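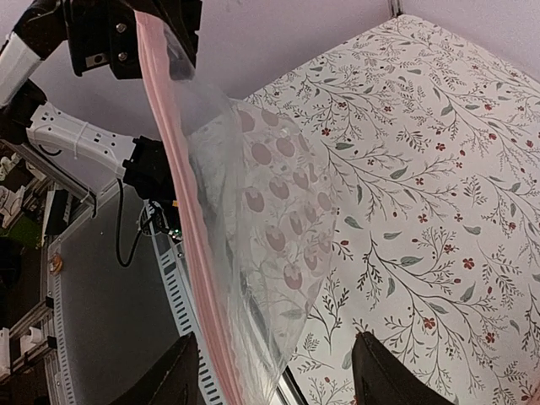

How many demos do you need before a two-arm policy can handle zip bags?

For one bag type on one table, plan on 300 good ones and see where it fails. Two bag types, I'd collect a full set for each.

grallow_bench wrote:
We tried bags at Testport with 60 demos and the policy learned to reach and then nothing else. It would get near the zipper and hover. Going to 300 fixed most of that. The thing that helped more was having one arm hold an end of the bag before the other arm did anything. When operators were free to do it their own way we got five different styles and the model averaged them into mush.

nils_off_axis wrote:
I disagree on the styles. If you force everyone into one routine you get a policy that can't recover when the bag slides. I'd take fewer demos with more variety in them.

grallow_bench wrote:
Variety in where the bag starts, sure. I move it every episode and I change how it's folded. What I don't want is variety in the order of the steps. Those are separate things and people mix them up.

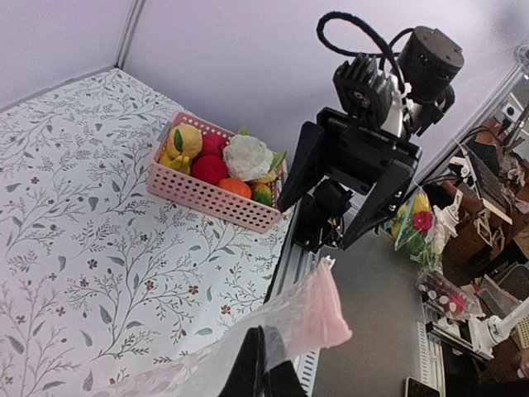
The other setting I'd fix early is speed. Our first batch was driven too fast and the wrist views were blurry at the moment of the grasp. I threw out 49 episodes and drove them again at half speed.

tapeandshims wrote:
Did you keep the failed grasps? We use the Erkov labeling sheet and it only has pass and fail, so a miss followed by a good second try goes in as a pass.

nils_off_axis wrote:
Keep those. Second tries are the best data you have.

grallow_bench wrote:
I keep them if the retry starts within 2 seconds. Longer than that and the operator is usually sitting there thinking, and the model learns to sit there too.
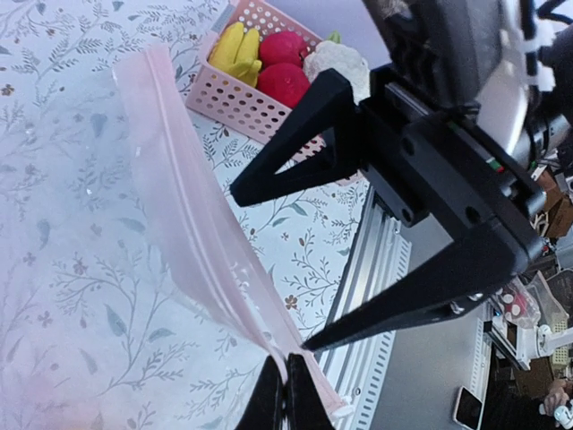
I also trim the start of each episode up to the first arm motion. Leave the end alone, though. You want it to see what being done looks like.

nils_off_axis wrote:
Still think your step order is too strict, but the trimming I agree with.

Comments

pk_rivet: We had the same hover problem on the Nogueira setup. More demos close to the zipper helped.

lowtorque: What about bags with no color on the seal? Ours are all clear and the grasp point is hard to find.

tapeandshims: Going to add a retry column to our sheet.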